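Muvosow Laundry Notes: README

Hello, and thank you for opening this before opening the folders. Muvosow is a collection of short records of everyday laundry handling at home, the part that comes after the machines have finished and the clothes still have to be dealt with. It grew out of a plain wish to have good material on how soft things get picked up, turned around and put away in real living rooms, on real floors, with the furniture where people like it.

What is in it

The current release holds 4,000 clips in 2 folders. The first, Allovgate, has 2,000 clips taken in living rooms, and the second, Ostdale, has the other 2,000, taken mostly in bedrooms and hallways. Each clip has a small text file beside it with the same name, giving the room, the main color of the cloth and a sentence or two in everyday words about what is being handled. We kept those sentences loose on purpose. If we weren't sure whether a thing was a shirt or a towel, we wrote "cloth" and went on, and we would ask you to do the same if you send us corrections (please do send them!).

Colors are noted by eye. Bright reds were the easiest to agree on, and the grays and beiges caused by far the most discussion, especially on a pale floor in the afternoon.

A look at the Allovgate folder

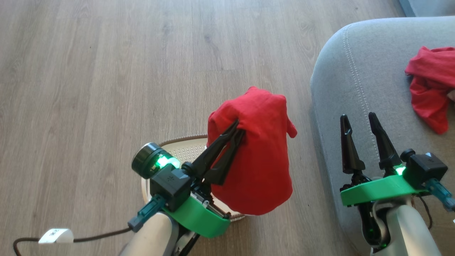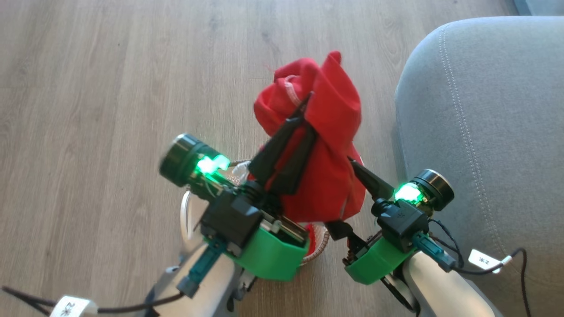
Allovgate, living room set: red cloth held bunched up over a wood-look floor.

About the rooms

We asked for the rooms to be left more or less as they were. Floors are mostly wood-look, with a few carpets, and you will come across chairs, mats, baskets and the odd cable. Nothing was staged to match from one home to the next, so please don't expect the same basket or the same light throughout. Crumpled cloth is a large part of this collection, and a piece that is bunched up tells you very little about its size. When you write your own labels, we suggest looking at the whole clip before deciding on a garment type.

Known gaps

Socks are badly underrepresented, which is a little embarrassing for a laundry collection. There are very few large sheets, and no duvet covers at all. In 3 of the Ostdale clips the color in the text file is wrong (it says blue, it should say green), and we have left them alone until the next release so that file lists stay the same for everyone already using them. Clips from July are noticeably brighter than the rest.

Using it

Copy the folders wherever you like, but keep each text file next to its clip, as the names are the only thing tying them together. The notes are in English. A second set in Vietnamese, which we call the Châu notes, is partly finished and covers Allovgate only for now. It is a fresh description of each clip and won't match the English line by line.

You are welcome to use the collection for teaching and research. If you share a changed version, please give it a different name and say what you changed.

Last updated 9 December 2025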